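The hard part of picking up a gear, Rasha Saliba says, is deciding when to stop looking at it. Her team at Kunell writes the control software for a two-fingered gripper, and most of October went on a stretch of code 112 lines long.

The code handles the last part of the approach. A planner called Markosero brings the arm down over the part, then hands over to a routine that works only from the wrist camera. It finds the hole in the middle of the gear, compares that with the midpoint between the fingertips, and shifts the wrist until the two agree. If one finger is much nearer the teeth than the other, the routine should correct before it closes.

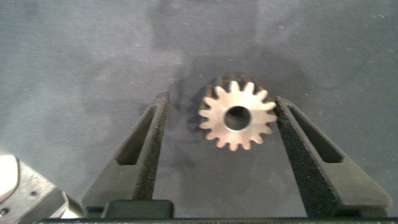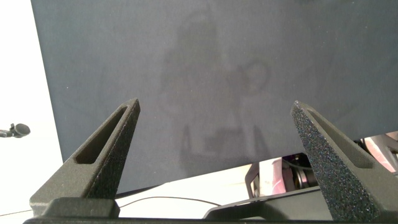

Shadows were the main trouble. An early version treated a dark patch beside a part as more of the part, and the centre it reported drifted to one side. Imad Khalaf rewrote the detector to look for the rim of the hole first and the teeth second – slower, but steadier.

The other change was duller. Each attempt is now logged with the camera view, the finger positions and the planner's own guess, so a bad grasp can be replayed at a desk. The log holds 930 attempts so far, and Khalaf has tagged 911 of them by hand. He expects to finish the rest before the next release, which also moves the closing speed into a settings file.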